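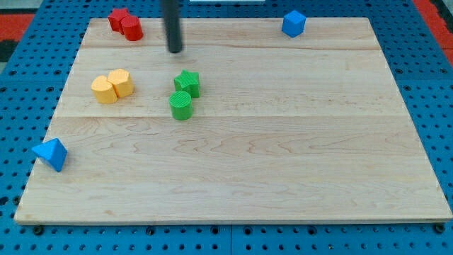 Section 4. Setting Up the Block Board

Before you begin

The Trulla play table has a perforated top so that boards, trays and bins can be held in place and swapped when the activity changes. The block board is the plain maple board in the set. It goes flat on the pegboard top and gives children a smooth surface for sorting, stacking and matching shape blocks.

Read this section through once before you fit the board for the first time. One adult can do the job, but a second pair of hands helps when the board is lowered onto the table.

You will need:
The maple board
The fastener pack for the board
The hand key from the Trulla tool pouch
A dry cotton cloth
The bag of shape blocks

Table surfaces should be fitted and locked as described in Section 3. If the pegboard panels move when you press on the line where they meet, go back to Section 3 and tighten them.

4.1 Fitting the board

1. Clear the table. Take off any trays, bins or posts left from the last activity and put their fasteners back in the correct pack. Fasteners from the bin pack are longer and must not be used with the board.

2. Wipe the pegboard with the dry cloth. Sand and crumbs collect in the holes and will scratch the underside of the board.

3. Check both faces of the board. Run your palm along the grain and then along each edge. If you feel a rough spot, see 4.4 before going on.

4. Turn the board so that its long edges line up with the rows of holes. The board is made from planks joined edge to edge, and you will see fine seams across the face. Seams are normal. A seam you can catch with a fingernail is not, and the board should be set aside until it has been looked at.

5. Lower the board flat onto the table. Do not drag it into position. Leave a margin of pegboard along the front so that the fasteners have somewhere to go.

6. Push a fastener into the pegboard just in front of each front corner of the board. The fastener goes in the table, not through the wood. Turn it with the hand key until it stops.

7. Fit the rear fasteners in the same way.

8. Put both hands on the board and push forward, back and to each side. It should not slide. If it does, move the fasteners one hole closer and test again.

CAUTION: Hand-tighten only. A power driver will strip the holes in the pegboard, and stripped panels are not covered by the warranty.

CAUTION: Do not drill or screw into the maple board.

4.2 Setting out the blocks

1. Count the blocks out of the bag against the card inside the lid. Any block that is split, chewed or missing paint should go to the spares box.

2. Tip the blocks onto the board and spread them by hand. For free play, leave them scattered with space between them. Children pick out colors faster when the blocks are not piled up.

3. For sorting work, push all the blocks to the back half of the board and leave the front half clear for the child.

4. For younger children, start with a small number of blocks. Bring in more when the child is putting them where they want them without help.

Note: The seams can be used as guide lines. Ask the child to keep red blocks behind the far seam, for instance, or to line up yellow ones along the middle. Bit-na Yeon's activity cards (Trulla cards, second series) use the seams in this way. The spacing of the seams varies a little from board to board, so try a card yourself first.

Note: Blocks that roll or are knocked off the board will stop on the pegboard more often than on a smooth tabletop, but they can still reach the floor. Check underfoot before anyone walks around the table.

WARNING: Fasteners are small parts. Keep the fastener pack and loose fasteners away from children under three. Count them back into the pack every time the board comes off.

4.3 Removing the board

1. Put the blocks away first. Do not lift the board with blocks on it.

2. Loosen the rear fasteners, then the front ones, and return them to the pack.

3. Lift the board from both ends and keep it level until it is clear of the table.

4. Store it flat, or upright on a long edge in the Albers rack. Do not lean it against a wall or a heater. A board left leaning will bow, and a bowed board rocks when it goes back on the table.

The rack takes 8 boards. Put a sheet of felt between boards if they are to be stored for the whole summer.

4.4 Care and cleaning

After each session: wipe the board with a dry cloth, following the grain.

Once a week: wipe with a cloth that has been dampened and wrung out well, then dry the board right away. Leave it off the table for 10 minutes before fitting it again so that no moisture is trapped underneath.

Every May, or sooner if the wood looks dull and dry: sand lightly by hand with 300 grit paper, going with the grain, and remove all dust. Apply a thin coat of Nusik board oil. Wipe off the extra and let the board stand overnight.

Rough spots and small splinters can be sanded at any time with the same paper. Sand the end grain gently; it darkens when it takes up oil, so use very little there.

Marker and crayon: try a dry eraser first, then the damp cloth. Do not use bleach, spray polish or alcohol wipes on the maple. The pegboard can be washed with mild soap and water.

4.5 Common problems

The board rocks.
Check for a block or loose fastener underneath. If there is nothing there, lay the board on a floor you know is level. If it still rocks, it has bowed. Store it flat for a week and check again.

The board slides toward the child.
The front fasteners are too far out, or they are not fully turned. Repeat steps 6 to 8 of 4.1.

A fastener will not go in.
Look into the hole. Dirt can be pushed through from above with a wooden skewer. If the hole is damaged, use the next one and mark the bad hole with tape on the underside.

A seam has opened.
Stop using the board. Small gaps sometimes close when the room is less dry, but fingers can be pinched in the meantime. Do not fill the gap with glue or putty.

Replacement parts

Order through Trusto and quote part number 2145 for the board fastener pack. Boards are ordered by table size, which is printed on the label under the tabletop.

Section 4 revised Monday, November 24, 2025. Text by Vendula Hudec, checked by Joana Esteves.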